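The Second Life of a Good Coat
By Ekua Addo
7/16/20

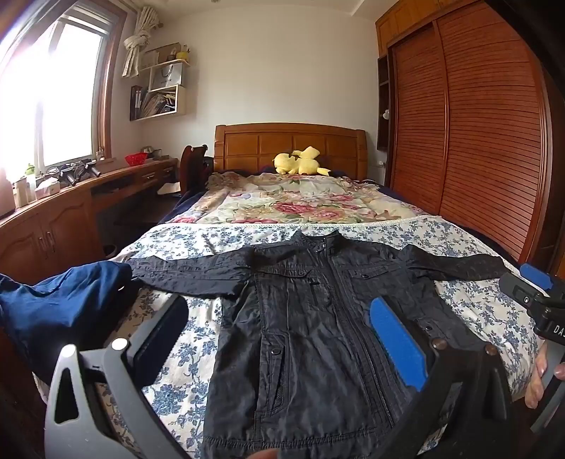 A dark jacket with snap pockets and a long front zipper.

In the town of Prieto, where I live since nine years, the winter arrives early and leaves late. People here speak of coats the way other people speak of cars. They know the age, the weak points and who had it before.

My own coat was bought second hand on Vedo, a small website where neighbors sell clothes to each other. The seller wrote only one sentence, "Warm, heavy, one bad zipper." I paid the price without asking for a discount, and the next week I learned how much a bad zipper can cost.

The first shop wanted to replace everything. The second shop did not want to touch it. Then a colleague sent me to Prorklow, a repair room behind the old post office, with three sewing machines and a very loud radio. They changed the slider and left the teeth in place. It took less time than my coffee.

Prorklow keeps a paper notebook of each job. Last year it had 1379 entries, and 530 of them were zippers. The rest were mostly linings, pockets and cuffs. I asked if I could read some pages, and I spent the whole afternoon with it. "Left pocket, keys again," says one line from October. The same customer appears four times with the same pocket - I would like to meet this person and see the keys.

What surprised me is how little most owners know about their clothes. We wash a padded coat too hot, we hang it by the loop until the loop breaks, we close the zipper by pulling on both sides. The women at the repair room advise to rub a little candle wax on metal teeth before the cold months and to empty the pockets every evening. I do the first. The second I forget.

Next spring the shop moves to a bigger place on Brarko Street, with room for evening classes. The first class will be about buttons and snaps, and I have already put my name on the list, under the owner of the keys.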